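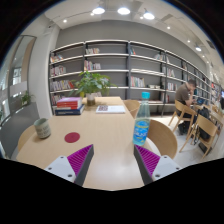 Water bottle, library table, reading room.

So the wheelchair saga continues. For anyone who missed the last post, the left wheel on my Flastard started pulling back in the winter, and by May I was steering down the hallway like somebody pushing a bad grocery cart. I can live with a squeak (my old chair squeaked for years and my kids used it as an early warning system) but I can't live with drifting into door frames. My knuckles look terrible.

I called Clodonance, the supplier, and they sent a very nice guy who looked at the wheel, wiggled it, took a photo of it, and said he'd need approval before he could touch it. Approval from the insurance. For a part he had in the van! I could see the box! He felt bad about it, I think. He did tighten my brakes for free.

Then came the letter. They'd decided the repair was "not supported by the documentation submitted," and if I wanted to go ahead on my own, the whole job with new casters and labor would be $2,476. I read that number to my husband over the phone and he asked if it came with a car.

I've been using a chair for long enough that I should be better at this part. I'm not! I still get that hot feeling in my face, and my first instinct is still to stuff the letter in the drawer with the takeout menus and deal with it after dinner, meaning never. What got me going this time was Ah-rin Min, my occupational therapist over at the Ristić clinic. I brought the letter to my appointment mostly to complain. She read it, flipped it over, read the back, and asked me what had been sent in with the request. I had no idea. She told me to ask for the file, all of it, and that they had to give it to me.

I asked. I got a PDF with 377 pages in it. 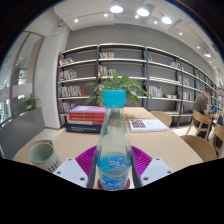
Most of it is old stuff going all the way back to my first evaluation, plus the same fax cover sheet over and over. I read it in three sittings with a highlighter and a bag of pretzels. And there on page 2 of the repair request was the problem: the form had my old chair on it. The old serial number, the old model, everything. So somebody in an office had looked up a chair that was retired ages ago and quite reasonably wondered why I wanted new casters for it. I laughed out loud and then I was mad for the rest of the day.

Ah-rin wrote a new letter of medical need. It's a good one. She measured how far the chair pulls to the left over the length of the clinic hallway, and she put in the shoulder pain, which I never bring up because I figure everyone's shoulders hurt. She said to stop doing that. I also wrote my own page about what a regular day looks like, with getting in and out of the bathroom and the ramp at work and the one curb cut on Cernico Street that already wants to kill me when the chair rolls straight.

A few things I did differently this time, for those of you in the middle of your own mess:

- I wrote down the name of each person I talked to, and what time.
- I asked Clodonance to email me the form before it went in. They were fine with it. I'd never thought to ask.
- I kept a loaner request going on the side.

The loaner did come through, by the way. It's two inches too wide, it's the color of canned peas, and I can't get it under my desk. But it goes straight!! I'd forgotten what that feels like. I went down to the mailbox and back twice just for fun.

The appeal is in now, and they say it can take up to 423 hours of "processing time," a number I made the woman repeat because who counts in hours? My husband worked it out on the back of an envelope and it's a little under eighteen days. I've put a sticky note on the fridge. If you've been through an appeal on a repair (repair, not a new chair, I know those are their own circus) please leave a comment and tell me how long yours took, and whether calling every week helped or just annoyed them. I'm planning on calling either way.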